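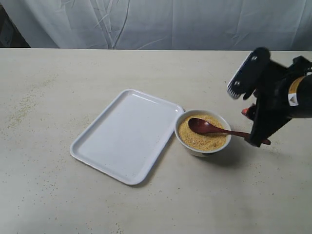
Community Help > Arts and Entertainment > Theater > Tickets and Seating

Partial view seats for a touring musical, worth it or not?

Posted by balconyrow_k
Wednesday, October 29, 2025

My sister and I want to see the tour of Wesstead when it stops at the Treloar in March. Neither of us has seen it on stage. We both know the cast album well. Regular orchestra seats are $145 each before fees, and that is more than we want to pay. There are also seats marked "partial view" in the left side boxes and at the far ends of the mezzanine for a lot less. The box office page does not say what part of the view you lose.

I called and was told "a portion of the stage left or right may not be visible," and that didn't help me much. My main worry is the second act. I have read that most of the big duet is played on an upper platform. If we can't see that, I would rather wait and save up. I would also like to know if the sound is bad on the sides. My sister wears a hearing aid in one ear and has trouble when the band is louder than the singers.

Has anyone sat in these seats, for this show or a different one?

mezzanine_left
I have had a subscription at the Treloar for 6 years and have sat in most parts of the house. The side boxes and the mezzanine ends are two different problems, so don't treat them as the same seat at the same price.

In the left boxes you are close, but you look across the stage from the side. You lose the back corner nearest to you. Anything played downstage or in the center is fine. An upper platform is usually fine too, if it is near the middle. If it is built against the left wall of the set, you will see the front edge of it and hear the rest. You also have to lean on the rail, and after two hours that gets old.

At the mezzanine ends you are farther back and higher up. You lose less of the stage, but the overhang from the balcony cuts off the top of tall sets in the last few rows. I would stay in row D or closer. I saw the Cornis revival from row H on the end and could not see the actors' heads when they stood on the bridge.

For sound, the boxes are the worst seats in the house. You are very near the pit and past the main speakers, so you get drums and brass first and the words second. The mezzanine is much clearer. The theater lends out listening devices at the coat check. You leave an ID and get it back at the end. Some of them come with a neck loop, which works with a hearing aid if hers has the telecoil setting. Ask her to check that before the day, and get there early as they do run out.

I haven't seen this tour, so I can't tell you where the platform is. A tour often plays on a smaller set than the original did.

pitsinger231
Saw it last month at the Brarkberg. The platform is center, a bit to the right. The duet is up there, but they come down the stairs for the last verse. I was on the right side and saw all of it. Left should be okay I think, maybe better. The first act drags and the actor playing the father was hoarse the night I went, but the duet is worth the ticket.

No idea about sound, it was loud everywhere.

dolly_matinee
Just buy the good seats, you'll regret it if you don't. Or try rush. A lot of theaters sell leftover seats the morning of the show, limit 2 per person, and sometimes they are in the orchestra. I don't know if the Treloar does this. Weeknights are your best chance. Don't try it if you are driving a long way, you could end up with no ticket at all.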